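Keeping Carbon Steel Happy: My Workshop Habits

I get asked about rust more than anything else, so I finally sat down to type this up. I make and look after knives and the odd garden blade in a shed at the bottom of my yard in Gakwood, and most of what follows I learned by ruining something first. Take what you like and leave the rest!

First thing, wipe it down. Every time. Your fingerprints have salt in them, and on plain carbon steel a thumbprint left overnight can turn into a nice brown thumbprint you get to keep. I use an old cotton T-shirt, washed soft, with a drop or two of mineral oil worked into it. Cut the shirt up along the seams and throw the seams away (they hold grit, and grit scratches). I keep the oiled pieces in a jar with the lid on so they don't pick up sawdust.

Speaking of rags, I never buy them. Worn sheets, pillowcases, flannel pajamas, it all gets used. Flannel is lovely for the last polish. Anything fuzzy or fleecy I leave out of the shed because it sheds lint into the oil, and then you've got little hairs stuck all over a blade you just cleaned. 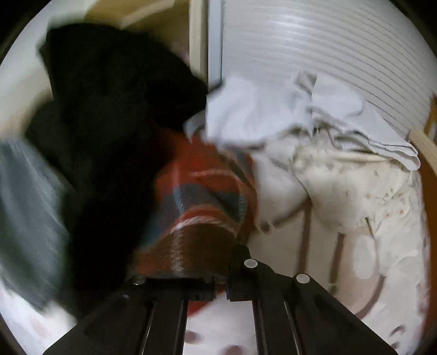
Fabric in a pile.

If you already have rust, don't panic and don't go straight for the power tools. Start with the mildest thing that works. For light orange freckles I use a wine cork and a smear of metal polish, rubbing along the length of the blade and never in circles. If that doesn't shift it, I go to 1,000 grit wet-and-dry paper with a little oil. The 400 grit only comes out for the ugly stuff, and you'll have to work back up through the grits afterward or the scratches will stare at you forever. Ask me how long I spent on a machete my neighbor Colleen Dufour left in her compost heap over the winter. Actual pits in it. It cuts fine now but it'll never be pretty.

One warning about polish: if your blade has an etched or forged pattern on it, test a tiny spot near the handle before you do anything. I dulled the pattern on a really nice kitchen knife that way and had to re-etch it, and I was not in a good mood that week.

Oil next. Mineral oil from the drugstore is fine for nearly everything and it's safe on kitchen knives. Please don't use olive oil or whatever is next to the stove. It goes sticky, then it goes rancid, and you'll be scraping it off with alcohol and bad language. You want a film so thin you can barely see it. If it's dripping, you've put on too much, and all it's going to do is run down into the handle and loosen things up.

Leather sheaths are for carrying and not for storing! I know it looks tidy. But leather holds damp, and some of it still has tanning salts in it, and I've pulled blades out in October that went in clean in the spring and came out spotted from one end to the other. Wrap the blade in dry, oiled cloth or waxed paper and hang the sheath up next to it.

Bedding is good for this too, by the way.
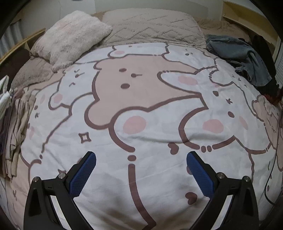
A retired duvet cover gives you an awful lot of wrapping cloth, and cotton that's been through the wash a hundred times has no sizing left in it to bother the steel. Wash it one more time without fabric softener, dry it all the way, and cut strips a bit wider than the blade is long. Roll loosely. I tie mine with kitchen string and write what's inside on a bit of masking tape, after the morning I unrolled every single bundle looking for one paring knife.

Wooden handles want attention maybe twice a year. A rub of boiled linseed oil, leave it fifteen minutes, wipe off every bit you can. Then lay the rag out flat outside to dry. Do not ball it up and toss it in the trash, because linseed rags can heat up and catch fire all by themselves. Mine go over the fence rail.

Last one is the shed itself. Mine was damp for years. I raised the blade rack off the outside wall on a couple of scrap battens so air could get behind it, and that helped more than all the little moisture packets I'd been buying. Till Buschmann wrote in to say he keeps his in an old toolbox with a lump of camphor, and I'm going to try that next on the chisels.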